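Chapter 4
Picking Up and Putting Down

By the end of this chapter you will have an arm that can take a small household object from a table and place it in a storage bin. You should already have the base bolted down and the joints moving freely, as set out in Chapter 3. If you are working in a shared workshop, book the bench for a whole evening. Setting up takes longer than the first run.

The arm is the easy half. Most of the trouble comes from the gripper, and from objects that are not the shape you planned for. A box has flat sides and can be held almost anywhere. A soft toy squashes, and its chain may catch on the table. A clock with a tapered case can slide out of the pads if you grip it too near the narrow end.

The worked build uses the Clitska two-finger gripper and the Zetum controller board. Other parts will do, provided the fingers stay parallel as they close. The controller sets finger position on a scale from 0 to 200, where 200 is fully open. Write down the value at which the pads first touch each object. You will need these values in Section 4.3.

Before you start:

Clear the table of anything you do not intend to pick up.
Check that the screws on the finger linkages are tight.
Agree who has the stop button.
Keep hands away from the fingers while the motors are powered.

Section 4.1 deals with the choice of objects and bins. Section 4.2 covers mounting the pads. Those using the older Seltadia board should read Appendix B first, as its scale runs the other way.
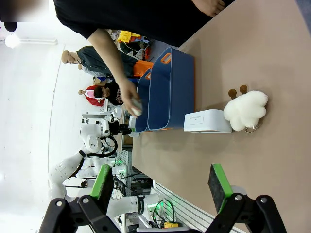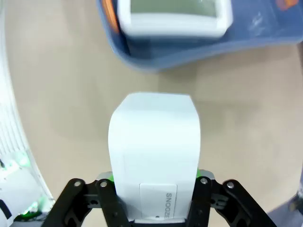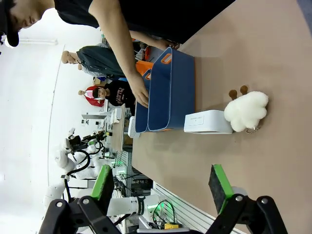 Figure 4.1 Bins, box and soft toy on the table (first and third pictures); an alarm clock held between the green pads (second picture).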